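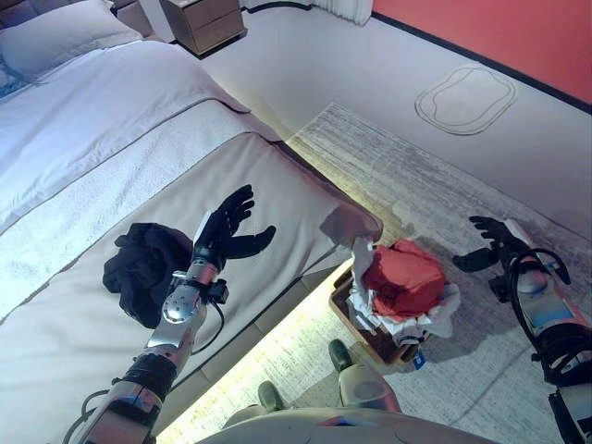

**Flida update — tidy-up results, first batch**

4/19/21

Quick one from the bedroom bench, full writeup when Kyrylo gets his plots done.

We've been training Flida to pick clothes up off beds and floors and put them in a tray. All from demos, no hand-written grasp code. Old policy went straight for the highest point of the pile. Fine for towels, hopeless for anything dark and thin lying flat. Fingers closed on duvet about as often as on the shirt, and then the whole bed came along for the ride.

New version does a "touch first" step. Hand comes down open, fingers spread, brushes the cloth sideways, and the policy compares the wrist view before and after. Whatever moved is probably clothing. Whatever didn't is bedding. Then it picks a fold and closes. Daryna Demchenko's idea, she got it from watching her own demos back and noticing she did it every single time.

Trained on 2000 demos, same network as the winter run, same learning rate, nothing clever. Success on single garments is now 85 percent. Old one never got past half on the same bedding. Most of teh remaining misses are sleeves caught under the body of the garment — it lifts, drags, lets go.

Stuff still broken:

- Two garments tangled together. Counts as one, goes in the tray as one.
- Fuzzy bed runners. They shift when brushed so the policy thinks they're laundry. Liudmyla is collecting extra demos for this.
- Lighting. Strip lights under the bed throw off the floor segmentation, we retrain with them on and off.
- Slow. The touch adds 2 seconds per pick. Matvii thinks we can overlap it with the arm comming down, I have doubts.

Next is the walk from bed to tray with something in the hand, both hands busy, no putting down in between. Pylypenko bedroom layout first, then Flundholm in September if the floor there is ready.

Demo data goes on the shared drive Thursday. Ask Kyrylo Stasiv for access, not me.

— Oleksandra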